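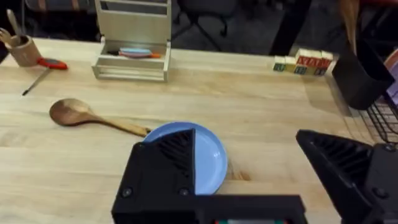 A light blue plate and a wooden spoon.

The Small Plate Will Not Save You

By Effie Aitken
Fri 7 May

My sister-in-law threw out her dinner plates in October. They were perfectly good plates. She had read that people who eat from smaller plates eat less without noticing, and she had a cupboard full of the large kind, so off they went to the thrift store in Brunton and in came a set of small ones that cost her $60. I ate at her house a week later. I had two helpings, and so did she.

One dinner proves nothing, and I would be annoyed with anyone who built an argument on it. But I have been hearing the small plate advice for most of my adult life, from magazines, from a dental hygienist, from a man sitting next to me on a train, and it is always delivered in the same confident tone. Science has found. Studies show. Which studies, and how many people were in them, and what were they eating, and did anyone go back a year later to see if they were still doing it? The man on the train did not know. Neither did the hygienist, though she was very nice about it and had her hands in my mouth at the time.

The idea is easy to like. A scoop of rice looks lonely on a big plate and generous on a small one, so the eye tells the stomach it has had plenty. I believe the first half of that. Put the same scoop on two plates and I am sure I would guess wrong about which was bigger. What I doubt is the second half, where the stomach takes the eye's word for it and lets the matter drop until breakfast. My stomach has never shown that kind of trust. If I eat a light lunch because I misjudged it, I am standing at the refrigerator by four.

The wider claim is that we are all being steered by our furniture. Change the plate, the fork, the color of the bowl, the distance between the chair and the cookie jar, and behavior will follow. Some of this is common sense, and I have no quarrel with it. I eat fewer cookies when they are in the basement. But a flight of stairs is a real obstacle. A plate that is a little smaller than another plate is no obstacle at all when the pot is on the stove behind you with the spoon still in it.

I put this to Jean Pollock, who cooked for a school for most of her working life and now mostly cooks for her grandsons. She said the trays at her school got smaller one year and the line for seconds got longer. Then the seconds were stopped, and the kids brought chips from home. She told me this without any sign of surprise. I would not call it research either, but she at least stuck around to see what happened next, and the articles I read seldom mention anyone doing that.

There is now a product, of course. Mumix sells a plate with faint rings printed on it, along with a 12-week plan that tells you which ring to fill up to. I read the plan. Most of it is sensible advice about vegetables and going to bed earlier. By week five you have stopped drinking soda and started walking after dinner. If you lose weight on it - and I expect some people do - the plate will get the credit, and it will be on the box, next to a photo of somebody laughing at a salad.

What evidence do they offer? The website says 90 people tried the plan and "most" felt more in control at meals. It does not say who picked the 90, or how many dropped out, or what they were being compared with. Felt more in control is a strange thing to measure anyway. I feel more in control when I have made a list. The list is often still on the counter when I get back from the store.

I wrote about this briefly in a newsletter last year and got some cross mail. Gun-woo Baek wrote that he switched to small plates after his divorce, lost a good deal of weight and has kept it off. I have no reason to doubt him. I asked what else changed after the divorce, and he wrote back that he had also quit beer, started biking to work, and was no longer eating what his children left behind. He still thinks it was the plates. He may be right! Neither of us has any way of knowing, and that is pretty much my complaint.

Thu Đào took the other side and scolded me for being too soft. In her view the whole business is a way of blaming people for their dinner while pretending to let them off the hook. I think she goes a little far. My sister-in-law did not feel blamed. She felt hopeful, and she liked shopping for plates. But there is something in what Thu says about where our attention goes. We talk about plates because plates are cheap and can be changed on a Saturday. Long shifts, bad sleep and a grocery store that is two buses away cannot be changed on a Saturday, and nobody has figured out how to print rings on them.

I should say what would change my mind, since people who write this kind of piece often forget to. I would like a study with a lot of ordinary people in it, in their own homes, with the pot on the stove and leftovers in the refrigerator, followed for a year at least. I would like to know what they ate all day and how often they went back for more. I would like the people running it to have said ahead of time what they were looking for. If that study exists and it came out well for the small plate, please send it to me and I will read it and print a correction.

Until then I am keeping my big plates. They are chipped, and two of them do not match the rest, but they hold a whole baked potato and the beans do not run off the side. My sister-in-law has since gone back to the thrift store to see if hers were still there. They had been sold. She came home with a serving platter, and when we had dinner there on Sunday her husband ate from that.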